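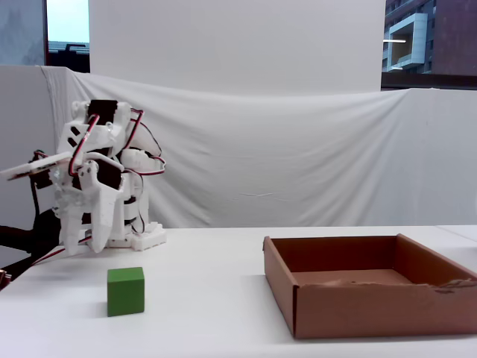
Ticket 3000: Arm 6 stops mid-cycle on pick and place, no fault shown
Queue: Small Arms Support
Opened by: Nazma Munshi
Assigned to: Attila Csonka
Opened: November 6, 2023
Status: Closed, with follow-up
Severity: 3 (work can continue on another arm)
Standard affected: Tedum Bench Rules, sections 4 (wiring), 5 (power and stop), 7 (records)

Summary

Arm 6 halts while carrying a cube to the tray. Joint 2 goes slack, the arm sags toward the base, and the gripper stays closed. The controller shows no fault. After a power cycle the arm homes normally and will run again for a while. The fault cannot be forced by hand.

Steps to reproduce

Load the standard single-cube program.
Set the speed to the bench limit.
Run in a loop, returning the cube to the start mark after each place.
Wait. The first stop came at cycle 91. The second came at cycle 202 after a restart.

Expected: the arm completes the loop or stops with a fault code.
Found: the arm stops with no code and joint 2 unpowered.

Log

Entry 1, Nazma Munshi
Fault as above. I swapped the power supply with the one from Arm 4 before opening this ticket. No change. Also swapped the USB cable. No change. Controller firmware is the current Golton build. Log file attached to the ticket. The last line before each stop is a normal position command to joint 2, followed by nothing.

Entry 2, Attila Csonka
Please don't swap parts between arms before a ticket is open. Section 7.2: the state of the arm is recorded first, then changed. If the supply had been the cause, we would now have a bad supply on Arm 4 with no record of where it came from. Return both supplies to their own arms and confirm here.

Questions:
Was the lead to the upper servo tied down at the time of the stop?
Was the base clamped?
Which stop was in reach, the switch on the power strip or the inline one?

Entry 3, Nazma Munshi
Supplies returned, both labels checked.
Lead was not tied down. It has a free loop on the outside of the arm. I left it long so it would not pull when the arm folds.
Base was not clamped. It was resting on the table.
Power strip switch only. The inline stop is on order from Jakab.

Entry 4, Attila Csonka
Three departures from the bench rules, listed for the record:

4.3 Servo leads are to be tied to the link on both sides of every joint they cross. Slack is left at the joint only. A free loop outside the arm is not allowed, even at low speed.
5.1 The base is to be clamped or screwed down before power is applied. Weight alone does not count as fixing.
5.4 A stop that cuts servo power is to be within reach of the operator's free hand. A switch on the strip under the table does not meet this.

Arm 6 is not to be run in a loop until 5.1 and 5.4 are met. Single moves at reduced speed are fine for fault finding, with one person at the strip switch.

Next test, with power off: unplug joint 2 at the servo end, put a meter across the lead, and flex it slowly along its whole length. Do the same at the board end.

Entry 5, Nazma Munshi
Tested with power off. Positive wire reads open when the lead is bent sharply close to the upper bracket. It reads closed when straight. Repeated ten times, same result each time. Ground and signal are good at all positions.

Entry 6, Attila Csonka
That matches the symptom. Positive is lost, the servo goes limp, and the controller can't tell, as these servos send nothing back. The gripper holds on its own lead. The missing fault code is expected behavior with this type of servo and should not be logged as a firmware defect.

Replace the whole lead. Do not splice. Section 4.6 allows splices on fixed runs only, and this one moves.

Entry 7, Miklós Kovács
Replying as owner of the bench rules. Two points.

Section 4.3 says "tied" without giving a bend radius. An operator can meet the text and still bend a lead hard at the bracket. I will add a minimum radius.

Second, the sag. With joint 2 unpowered, the forearm drops to whatever is under it. Section 6 already asks for hands to be clear while the servos are powered. It says nothing about hands under the arm when power is lost. I propose adding: do not reach under a raised arm at any time unless it is propped or parked. Comments on the ticket please, not by mail.

Entry 8, Dorottya Erdős
Agree with both. Please also define "parked." On the older arms it means folded over the base. On the Ballska kit it means flat on the table. Operators move between the two.

Entry 9, Miklós Kovács
Accepted. "Parked" will mean a position that does not change when servo power is removed. The maker's folded position qualifies only if the arm stays there with power off. To be checked per arm and written on the base label.

Entry 10, Nazma Munshi
Lead to joint 2 replaced. Tied on both sides of each joint it crosses, slack at the joints. Base clamped with two bar clamps. Inline stop arrived and is fitted on the positive side of the servo supply. Tested three times from mid-move: servo power cuts each time, controller stays up.

Joint 2 zero was off after reassembly by one spline tooth. Reset the horn and ran calibration again. Old values saved under the ticket number.

Entry 11, Attila Csonka
Loop test released. Run to 3000 cycles at bench limit. Operator present for the full run, per 5.7. Breaks are allowed with the program stopped and servo power off.

Entry 12, Nazma Munshi
Loop test complete. 3000 cycles, no stops. Two cubes landed against the tray wall and tipped on release, which I put down to tray position. Tray moved back to its mark and taped. No repeat.

Lead inspected after the run with power off. No wear at the upper bracket. Meter check good along the full length.

Entry 13, Erzsébet Vida
Checked Arm 6 against sections 4, 5 and 7 as second reader. All items met except 7.5: the base label still shows the previous calibration date. Please correct, then close.

Entry 14, Nazma Munshi
Label corrected.

Root cause

Broken conductor in the positive wire of the joint 2 servo lead, near the upper bracket. Repeated sharp bending of an untied lead is the likely cause. The old lead was not cut open.

Follow-up actions

Minimum bend radius added to 4.3. Owner: Kovács. Open.
New rule on reaching under a raised arm, section 6. Owner: Kovács. Draft in review.
Definition of "parked," and parked position written on every base label. Owner: Erdős. Open.
Check leads on the other arms for free loops. Owner: Csonka. Arm 4 done, tied. Others open.
Meter and flex check of moving leads added to the May service list. Owner: Vida. Done.

Related tickets: none linked.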